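3. Household Sorting and Storage of Worn Textiles

3.1 Setting and sample

The interviews took place in Flaltham, a town with one weekly textile pickup and a single drop-off building run by the Ferard reuse center. We visited 60 households between the start of April and the end of the pickup season. Eight of them later withdrew or moved away, which left 52 households with complete records. All figures in this section refer to those 52 unless we say otherwise.

Households were asked to keep every textile item they had stopped using in one place until our second visit. We did not tell them what kind of place to use. Most chose a closet shelf or a bag behind a bedroom door. Two used the trunk of a car. At the second visit, a member of the team (Igwe or Lozano) went through the items with the person who usually did the laundry and asked three things about each one: when it was last used, why it was set aside, and what would have happened to it if we had not asked.

In total the households showed us 900 items. Bedding and towels were counted singly, and socks were counted as pairs. Items that had already been cut up for rags before the first visit were left out.

3.2 Why items are set aside

The reason given most often was wear, but the word covered very different conditions. One respondent called a towel worn out when the hem had come loose on one side. Another kept using sheets that had been patched twice and set aside only the pillowcases, which no longer matched anything. We therefore recorded the respondent's own wording first and coded it afterward.

Fit came second. Clothing that no longer fit was usually described as still good, and respondents were slow to part with it. Several said they were holding it for a relative, although few could say when the relative would come for it. Akinola found the same pattern in his earlier work on kitchen goods, where a planned gift often kept an object in the home for years.

A smaller group of 115 items had no clear reason at all. These were mostly plain cloths: table covers, dish towels, dust sheets, and squares of fabric bought for sewing and never sewn. Respondents often had to unfold them to say what they were. We treat this group separately because it was also the group most likely to be thrown in the regular trash.

3.3 The role of folding

We had not planned to study folding. It came up at the second visit, when we noticed that items stored folded were described with more care than items stored loose. A folded shirt was "the blue one from the wedding." A shirt from the bottom of a bag was "some shirt." Respondents picked up loose items, looked at them, and put them down again without much comment.

Figure 4 shows a cloth lying crumpled on a wooden tabletop. In our coding a piece in this state was marked U (unfolded, shape not readable), as opposed to F (folded) or L (laid flat or hung). The code was given before anyone touched the item.

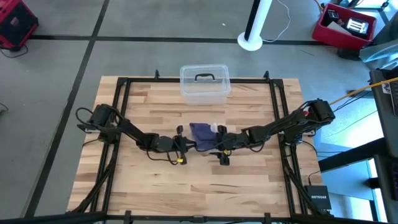
Page last changed: 14 August 2025
Figure 4. Crumpled cloth, storage code U.

Codes were assigned by two people working apart. Where they disagreed, the disagreement was nearly always between U and L, as with a bedspread thrown over the back of a chair. We settled these cases by asking whether the full outline of the item could be traced without moving it. If it could, the item was coded L.

Among the 115 items with no clear reason, code U was the most common. This does not show that loose storage leads to disposal. A household may leave a cloth loose because it has already lost interest in it. Butkienė raised this point when she read the first draft, and we agree that our interviews cannot settle the order of events. A study that followed the same items from the day they were set aside would be needed.

3.4 Where items go

Respondents named four routes out of the home: giving to a person they knew, the Ferard drop-off, resale through the Eze shop on the main street, and the trash. The Eze shop takes clothing only, and only in season, so winter coats set aside in spring stayed in closets for months. Three respondents said they had stopped trying to sell anything there after being turned away once.

The drop-off was well known but not well understood. Many respondents believed it would refuse stained or torn pieces. The written rules do allow them, in a separate bag marked for fiber recovery, but the sign at the door lists only clothing and shoes. One woman had kept a bag of torn sheets in her hallway since the previous summer because she did not want to be told to take it home again.

Giving to a known person was the route respondents spoke of most warmly. It was also the one least likely to be finished by the time of our second visit. Nwosu suggests calling this a held gift, and we use that term in Section 4.

3.5 Limits of the data

The households were recruited through a notice in the Clalolus neighborhood newsletter, and people who answer such a notice may already think more than most about what they throw away. Renters are underrepresented. So are people living alone. The request to keep items in one place also changed what we set out to observe: at least one couple told us they had never before seen all their old towels together, and that seeing the pile made them decide to get rid of it.

We did not weigh the items. Other studies report textile waste by weight, and direct comparison with our counts is not possible. A pair of socks and a winter blanket each stand as one item here. Readers who want to compare across towns should use the household-level tables in the appendix, where bedding is listed apart from clothing.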